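The long way to a folded sock

Teaching a machine to tidy a bedroom starts with people doing the tidying, again and again, tool in hand

7/15/26

The bed at Brernix has not been slept in. It stands at one side of a large open office with a shiny grey floor, and for most of the working day somebody is beside it, picking things up and putting them down again.

They do this with a gripper held in the hand. Each tool carries a camera, and what the camera records becomes a lesson for a learning system called Drutitz, which the company hopes will one day run a household robot. 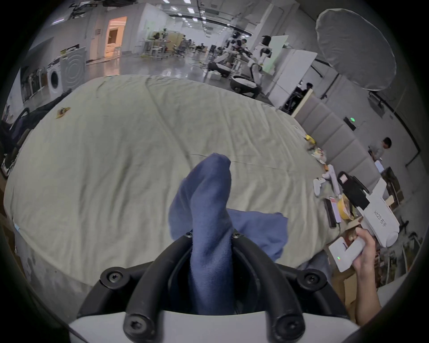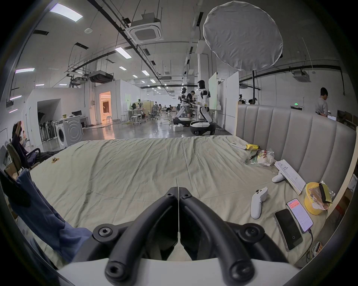 Two tools, one bed

Anwara Uddin runs the collection work. She came to it from a warehouse job in April and now plans each day's tasks, trains new starters and decides which recordings are kept. She talks about the work much as a driving instructor might talk about roundabouts.

"People pick up a sock without looking at it," she says. "Then you give them a gripper and they have to think about where the cuff is. After a week or so they stop thinking again, and that's when the recordings get good."

A single recording is called a take. Most last less than a minute. The person starts with the gripper open and in view of its own camera, does one job, opens the gripper again and stops. The job might be moving a sock from one side of the bed to the other, or pairing it with its match. Some jobs need one hand and some need two, with a tool in each.

Two-handed takes are harder to get right. The pair of recordings has to line up in time, and each camera sees the other tool coming in from the side. Uddin's team throws out more of these than any other sort. The usual fault is haste – one hand lets go before the other has a proper hold.

What goes on the bed

Clothes are only part of it. Drutitz has to cope with beds as people leave them, so the sheet is left creased and all sorts of things are put out on it. Phones, snack packets and game controllers have all had their turn. Small wrappers are among the least popular jobs with the staff. They are light, they slide, and clear plastic is difficult to make out on camera.

The layout is changed after every 60 takes. At first the team did this by eye, and it went badly. Everyone had a favourite corner, and an early version of the system learned that socks live near the pillow end. Now a sheet of instructions drawn up at random says which items go out and in which part of the bed. How they land is left to chance.

"I tell people to drop things," says Uddin. "If you place a thing, you place it nicely. You can't help it."

Counting takes

By the start of this month the team had kept 1,906 takes of bed tidying. Another 116 were set aside as doubtful, mostly because the item was hidden behind the gripper at the moment it closed. Those are watched again by a second person before they are used or deleted.

The first target had been 500, a figure Uddin describes as a guess made in a meeting. At that point the system could pick up a sock lying flat and on its own. It could not manage one lying against another piece of cloth of the same colour. Takes of that kind were then added on purpose, and they are still being added.

Slips are handled with some care. If a sock falls and the person picks it up again straight away, the take stays in, and is marked as a recovery. Pillai, the software the team uses for checking, shows the recording at half speed with a bar underneath for the opening and closing of the gripper. A checker marks the moment of the grip and the moment of release, and adds a note if anything looks wrong. It is slow work, and staff swap between checking and collecting twice a day.

Tired arms

The tools are not heavy, but they are held out in front of the body for long spells. Uddin limits a session to 40 minutes. She noticed that late takes had a droop in them, with the gripper coming in lower and more slowly than it had at the start.

She also wants a mix of people. Tall staff come at the bed from above, shorter staff reach across it, and left-handed staff do the two-handed jobs the other way about. All of it is kept. A robot's arm will be set at some height or other, and the engineers would like the system to have seen something close to it.

Next is a trial at Gistley, a block of furnished flats where the team will have the use of three bedrooms for a fortnight. The beds there are of different sizes and one is pushed into a corner, so it can be reached from only two sides. Uddin has been over to measure it. She has asked for the curtains to be left as they are, and for no one to make the beds.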